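Quiénes somos | La escuela | Cocina y despensa

En Avidau enseñamos a llevar una cocina. A cocinar también, claro, pero sobre todo a lo otro: comprar con cabeza, guardar bien, saber qué hay en la nevera sin tener que abrirla cuatro veces, aprovechar el medio limón y el caldo del domingo. Somos una escuela pequeña de economía doméstica para personas adultas y llevamos abiertos el tiempo suficiente como para haber cambiado dos veces de local y ninguna de idea.

La escuela empezó en la cocina de Modupe Obi, con una mesa plegable, un fogón que tardaba una eternidad y unos cuantos vecinos que querían aprender a planificar las comidas de la semana. Modupe había trabajado muchos años en comedores escolares y sabía una cosa que los libros de recetas suelen saltarse: la mayor parte del trabajo de una cocina ocurre antes de encender el fuego y después de apagarlo. De aquellas tardes salió el primer cuaderno de la escuela, fotocopiado y grapado, que todavía repartimos. Lo hemos corregido muchas veces, pero la página de las legumbres sigue igual que el primer día (¡y que a nadie se le ocurra tocarla!).

Faizal Simanjuntak llegó después, como alumno. Venía a aprender a congelar sin que todo le supiera a lo mismo y acabó dando el curso de conservación. Hoy se encarga también de las compras y del aula, y es quien más disfruta discutiendo dónde tiene que ir cada cosa. Si venís a visitarnos un martes por la tarde, lo más probable es que os lo encontréis con el trapo al hombro y una opinión muy formada sobre los huevos.

El local actual

Nos mudamos a la calle Josley hace unos años. El sitio tiene luz por las mañanas, una pila honda en la que caben las ollas grandes y un suelo de mármol gris y blanco del que nos enamoramos nada más entrar, aunque en invierno pida calcetines gordos. Lo hemos ido montando poco a poco, con muebles heredados, estanterías del antiguo almacén Stikdale y alguna compra de la que estamos muy orgullosos.

Lo que no queríamos de ninguna manera era una cocina de exposición. La gente vuelve a casa y se encuentra con un frigorífico que ya tiene unos años, una balda que baila y una puerta a la que hay que acompañar con la mano, así que nos parece de lo más lógico aprender con cosas parecidas. Aquí se practica con aparatos corrientes, de los que se limpian con agua tibia y un poco de bicarbonato, y con botellas y recipientes de los que todo el mundo tiene por casa.

El módulo de la nevera

Es el curso más solicitado y el que mejor explica cómo trabajamos. Dura 20 horas repartidas en sesiones cortas, y la primera empieza siempre igual: se saca todo, se limpia y se vuelve a empezar con la nevera casi vacía. Verla así, tan blanca y tan despejada, anima muchísimo. Después se va llenando por zonas, y la primera que tocamos es la puerta.

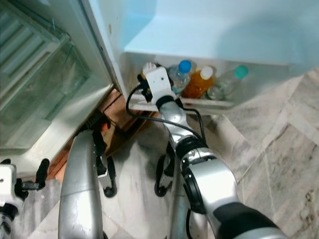
Las botellas en fila en el estante de la puerta, con el interior todavía casi vacío.

La puerta da para mucha más conversación de lo que parece. Es la parte que más nota el calor de la cocina, porque sale fuera cada vez que abrimos, y por eso le reservamos lo que mejor aguanta los cambios: el agua, los refrescos, la mostaza, las salsas con bastante vinagre. La leche preferimos meterla más adentro. También hablamos de cosas muy de andar por casa, como cerrar bien los tapones antes de colocar nada, dejar las botellas derechas y poner delante la que ya está empezada. Parecen detalles mínimos, y lo son, pero al cabo de un mes se notan una barbaridad.

A partir de ahí vamos hacia dentro. En las baldas, lo cocinado y lo que se va a comer pronto, siempre tapado y a la vista. La carne y el pescado crudos, en un recipiente cerrado y abajo, para que no goteen sobre nada. Las verduras, en el cajón, y con un papel de cocina en el fondo si son de hoja. A Faizal le gusta además dejar un hueco libre en la balda central: lo llama «el aparcamiento», y es donde va la olla de lentejas cuando se ha enfriado y nadie sabe dónde meterla. El invento ha tenido tanto éxito que varias alumnas nos han mandado fotos del suyo.

No damos un plano único. Cada nevera enfría a su manera, y cada familia come lo que come. Hay quien vive a base de yogures y quien necesita media balda para los táperes del trabajo. Lo que pedimos es que haya un criterio y que lo conozcan todos los de la casa, incluidos los que solo abren para mirar.

Otra parte del curso, menos vistosa pero que a nosotros nos encanta, va del aparato en sí. Miramos cómo cierra la puerta y en qué estado está la goma, que se limpia con un paño húmedo metiendo bien el dedo en los pliegues. Aprendemos a no tapar las salidas de aire, a sacar el cajón sin forzarlo y a quitar los estantes de la puerta para lavarlos en la pila. Y hablamos de dónde y cómo se apoya el frigorífico, que es una pregunta que sale en todos los grupos: que quede firme, que la puerta abra del todo y que se pueda pasar la fregona por debajo o alrededor sin hacer acrobacias.
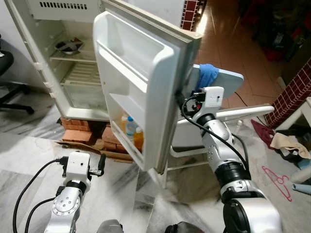 De todo esto nació la idea de las visitas a domicilio, que hacemos cuando un grupo termina y alguien se ofrece a abrirnos su cocina. Vamos tres o cuatro personas, tomamos café y aplicamos lo aprendido en un sitio de verdad, con sus esquinas raras y sus enchufes mal puestos. Hemos conocido despensas maravillosas debajo de una escalera, congeladores en el balcón y una fresquera antigua, con su rejilla y todo, que nos dejó a todos con la boca abierta. Siempre volvemos con algo apuntado.

Cómo son las clases

Los grupos son pequeños. Tenemos sitio para 23 personas sumando los dos turnos, el de mañana y el de tarde, y no pensamos crecer mucho más porque en la pila no cabe más gente. Se trabaja de pie, con las manos, y se habla bastante. Hay delantales para todos, aunque casi todo el mundo termina trayendo el suyo.

No hace falta saber cocinar. Han pasado por aquí estudiantes que se iban a su primer piso, personas recién jubiladas, una pareja que llevaba media vida discutiendo por el orden de los armarios (siguen discutiendo, pero ahora con vocabulario técnico) y un cocinero profesional que confesó el primer día que la nevera de su casa le daba vergüenza. Todos encuentran algo. Y se enseñan muchísimo entre ellos - los mejores trucos del cuaderno de Modupe los trajo algún alumno.

Además del módulo de la nevera, durante el curso ofrecemos estos otros:

Despensa y compra semanal. Listas, cantidades, qué merece la pena comprar a granel y qué no.
Conservas y congelados. Escaldar, envasar, etiquetar. Lo imparte Faizal y se llena enseguida.
Cocina de restos. Con Modupe. Se viene con lo que haya en casa y se come lo que salga.
Limpieza sin prisas. Superficies, paños, desagües, juntas y todos esos rincones que dejamos para otro día.

En julio hacemos además una semana abierta para familias, con talleres por las mañanas. Los niños preparan su propia merienda, la guardan en su sitio y friegan después. Lo de fregar les entusiasma, no sabemos muy bien por qué, y procuramos no preguntar demasiado.

La biblioteca

Al fondo del local tenemos una biblioteca de cocina y hogar con 194 títulos. Empezó con una caja que nos regaló la familia Ikeda, vecinos del primer local, y ha ido creciendo con donaciones. Hay recetarios de pueblo, manuales antiguos de economía doméstica, folletos de electrodomésticos con dibujos preciosos y varios cuadernos escritos a mano que nos han dejado en depósito. Se puede consultar en horario de clase, y casi todo se presta. Los cuadernos manuscritos se leen aquí, con las manos limpias y sin café al lado.

Nos hace especial ilusión la parte de los manuales. En ellos se ve cómo ha cambiado la manera de guardar la comida, de la fresquera al congelador, y también cuántas cosas siguen exactamente igual. Tapar, enfriar, gastar primero lo más antiguo. Modupe lee siempre algún fragmento en la última clase de cada grupo y de ahí suelen salir unas conversaciones larguísimas sobre abuelas, sótanos y botes de tomate.

Con quién trabajamos

Colaboramos con varias asociaciones del barrio y con dos institutos, a los que llevamos una versión corta del curso de despensa. También preparamos cada otoño una hoja de temporada con verduras, precios orientativos y un par de recetas. Imprimimos 400 ejemplares y los dejamos en las tiendas de la zona. Si tenéis un comercio y queréis recibirla, escribidnos y os guardamos un montoncito.

La escuela se mantiene con las cuotas de los cursos. Cuando alguien no puede pagar la suya lo hablamos en privado y buscamos la forma, que casi siempre la hay.

Para venir a conocernos basta con llamar a la puerta en horario de clase. Os enseñamos el aula y la biblioteca, y si coincide con el turno de Modupe es muy posible que acabéis probando algo. Las inscripciones se hacen en persona o por correo, y para el módulo de la nevera conviene apuntarse con un poco de tiempo. No hay que traer nada el primer día, salvo una lista de lo que tenéis ahora mismo en la vuestra, hecha de memoria. Luego, en casa, la comparáis con lo que hay dentro.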